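Preferential counts and the order of the spreadsheet

Most of the work I do on election nights is reconciliation. Booth totals come in by phone or by photographed tally sheet, someone keys them, and a script compares first preferences against the ballots issued. Where the two differ by more than a set margin, the booth is flagged and left out of the projection until it is checked.

For the Guvutero council count in March we had 13 booths and 2252 formal votes. That is a small enough contest that one transposed figure moves the result. At 8:40 pm the Clastari hall booth was entered with the second and third candidates swapped. The first-preference total still balanced, so the check passed it. The error only showed up when the two-candidate figures arrived and the preference flow from that booth ran in the opposite direction to its neighbours.

I have since changed two things. The entry form now lists candidates in ballot paper order for every booth, with no option to sort. Previously it defaulted to alphabetical by surname, and the tally sheets did not. The second change is a flow check: each booth's preference split is compared with the median of the booths already in, and anything more than 20 points away is held for a second look. On the March data it catches Clastari and one false positive, the hospital booth at Cinberg, which had 61 votes and was always going to be noisy.

I considered weighting by booth size and decided against it for now. Small booths are where keying errors are hardest to spot by eye, and a false positive costs one phone call.

The projection itself is unchanged. It is still a matched-booth swing with the pre-poll centre treated separately, and it still publishes nothing until a third of the booths are in. Pre-poll remains the weak point. There were 2000 pre-poll envelopes issued in the ward at the previous election and the centre reported after 10 pm, by which time the ordinary booths had been projected twice over.

The form and the check are both in use from April.

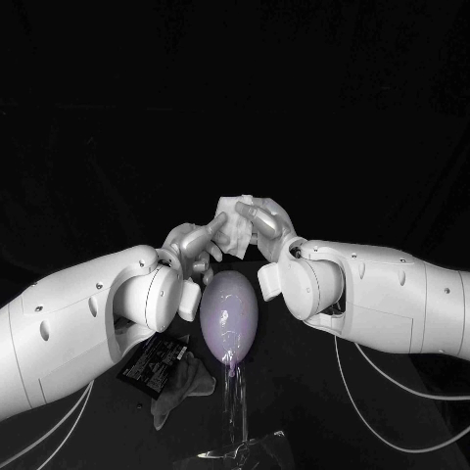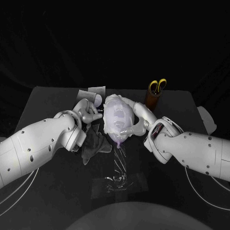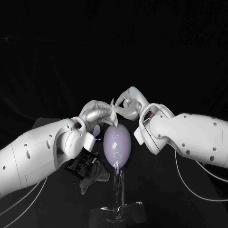
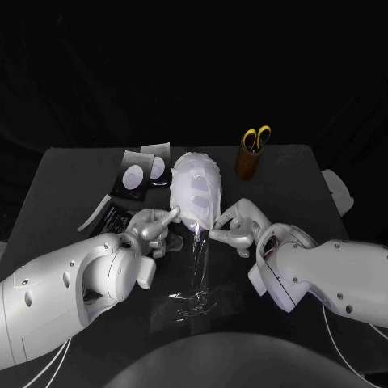
Hauksdóttir
Count data and scrutineering tools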